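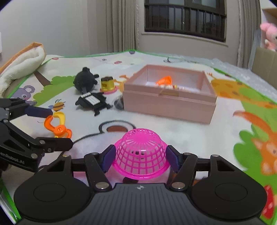
Pradbridge Toy Tidying Collection: Read Me First

Welcome, and thank you for taking an interest in what is, when you get right down to it, a large pile of pictures of people picking up toys. We are very fond of it. This file covers what is in the collection, how the notes are written, and a few things we would have liked to know before we started.

What's inside

There are 2,704 short clips in this release, sorted into 11 folders. Each folder is one play area on one afternoon, and the toys on the mat change from folder to folder (we swapped them whenever we got tired of looking at the same ones, which happened sooner than you might think). You will meet small plastic baskets, spinning toys, stacking cups, blocks, and a good many odds and ends from the bottom of the bin. Every clip has a plain text note with the same name, so you can open the two side by side.

The activity

It is ordinary tidying. Toys start out spread over a play mat and get picked up and put in an open box. Sometimes a toy has to be moved aside first, or turned over, and we have left all of that in. Real tidying wanders a bit, and we wanted the clips to wander too!

How we name things

Maksym Polishchuk wrote most of the notes, and he settled on these words after a long evening of going back and forth:

basket: any small container with openings in its sides, whichever way up it is
spinner: a toy with curved arms coming off a middle hub
box: the open container that toys are put into
mat: the printed sheet or cloth underneath everything

Colors are written the way you would say them to a friend across the room. If a toy has two main colors, both go in, as in "orange and yellow spinner." A basket lying on its rim is marked "upside down," and please keep that in if you edit the notes, as we search for it all the time.

Known problems

In folder 7 the notes say "bowl" in places where they should say "basket." We know, and it is on the list. Busy mats also make small toys hard to pick out, and a few little pieces were missed completely in the first round. If you spot one, add it to the note and tell us which clip it was.

Changes

Version 2 has fresh notes for the spinners and drops the clips where the mat had slid halfway under the shelf.

Questions and corrections

Kwabena Adjei looks after the files and reads everything that comes in, usually in the morning with his coffee. Please give the folder number and the clip name when you write.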